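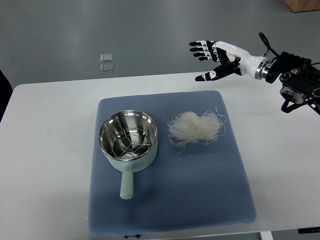

粉丝到底要不要先泡,隔壁组看完上一篇留言问我,还说他们家从来都是干的直接下锅,泡过的一煮就烂,筷子一夹全断。好吧,这个问题我欠了挺久,今天干脆开一篇单独记。

2020-08-29,工作间,小锅台面

先把手边的东西交代清楚,免得过两个月自己翻回来看不懂。锅是薄荷绿的小奶锅,里面不锈钢,长直柄。锅里那个圆的钢丝蒸架是配着用的,平时就搁在锅底,谁用谁拿出来,用完放回去(最近老有人洗完顺手塞抽屉里,害我找半天)。垫子是蓝灰色那块方的,蜂窝纹,软的,白桌子上放锅一定要垫,五月那次直接把热锅往桌上一墩,桌面留了一圈印子,现在擦都擦不掉。

粉丝用的是 Pakier 那箱散装的,就是没有扎绳、自己团成一窝的那种。这批我觉得比之前 Oprea 的细一点,也更脆,从袋子里往外拿要慢,不然碎渣掉一桌。碎渣别扔,我都收在罐子里,回头煮汤用。

说回泡不泡。我的做法一直是冷水泡,泡到能弯不断就捞。隔壁组说的干下锅我以前也试过,问题是锅小!粉丝窝又是散开的,边上总有几根翘在外头,水开了它们还是硬的,中间已经软了,拿筷子往下压又压断一截。大锅可能没这个毛病,我们这口小的就很明显。所以我猜大家吵来吵去,一半是锅的事。

今天一共做了4份,都是同一箱里拿的,尽量挑大小差不多的窝。

第一份,冷水泡软再煮。老办法,没什么意外,口感匀,捞出来不太粘。缺点就是等,等得人心烦,我中间跑去回了两封邮件,回来差点忘了计时。

第二份,干的直接下开水。跟上面写的一样,外圈那几根最后还是偏硬。我中途翻了个面,好了一些,但是翻的时候断了不少。吃是能吃的,拌凉菜的话我不太愿意。

第三份,温水泡一小会儿再煮。这个我有点惊喜!时间省了一大截,软硬也还行。只是温水的温度我没认真量,手伸进去觉得“不烫”就算数了,这条不能当正式记录,下次补个温度计。

第四份,上蒸架。锅底放水,架子垫着,粉丝先用水过一遍再铺上去,盖盖子蒸。想法是好的,实际上粉丝一软就从钢丝缝里往下钻,下面一截泡在水里,上面一截干巴巴,捞的时候还缠在架子的弯条上,我一根一根往外抽,抽了好久。结论:要蒸就得垫纱布或者菜叶,光用架子不行。洗架子也很烦,圈和圈之间卡了粉丝,干了以后像胶水,得泡着。

顺手记一下水量。之前本子上写的是 2,000 毫升,那是给大锅的数,抄到小锅这页来完全不对,倒进去肯定溢。我拿大量杯分几次往锅里加,加到我觉得不会扑出来的位置,一共 1,457 毫升。这个数看着很唬人,其实就是最后一点用小量筒添的,所以零头有点怪,别当成什么标准。以后小锅就按这条线往下算,宁可少一点,粉丝煮开会冒泡沫。

关于手柄:它比看上去容易碰到。柄朝着自己这边放,人一转身袖子就挂上去了,今天我挂了一次,还好是空锅。建议大家煮的时候把柄往旁边偏一偏,别正对着人,也别伸出桌边。左撇子右撇子自己调,总之别对着过道。

垫子的问题也提一句。蜂窝纹的好处是锅放上去不打滑,坏处是粉丝碎渣会掉进纹路里,抹布擦不出来,得拎起来抖。我今天抖了两回。仓库里还有一块 Konuvwood 的木垫子,平的,好擦,可是锅放上去会溜,我个人还是选软的这块。有不同意见的写在下面。

给隔壁组的回复就算是这样:小锅,先泡;赶时间,温水泡一会儿;大锅你们随意,我没拿大锅做过对比,不敢替你们说。泡过的一煮就烂,我怀疑是泡完还按干粉丝的时间在煮,把时间砍掉差不多一半再试试看。另外你们用的是哪家的粉丝也告诉我一声,绿豆的和红薯的脾气差很多,混在一起讲没意义。

待办:
温水那份重做,带温度计。
蒸架垫纱布再蒸一次,纱布柜子里应该还有。
问 Fiseck 那边小锅的盖子能不能单买,现在这个盖子是别的锅上借来的,大了一圈,漏气,蒸那份做得不好可能跟它也有关系。
Pakier 还剩 6 袋,够用到下个月,先不用补。
碎渣罐子快满了,谁中午想煮汤自己拿,别放过夜的汤在台面上。

煮完的四份都进了大家的肚子,最受欢迎的居然是蒸坏的那份,拿蒜和辣油一拌,一下就没了。配料是随手放的,没称,别来问我要方子哈。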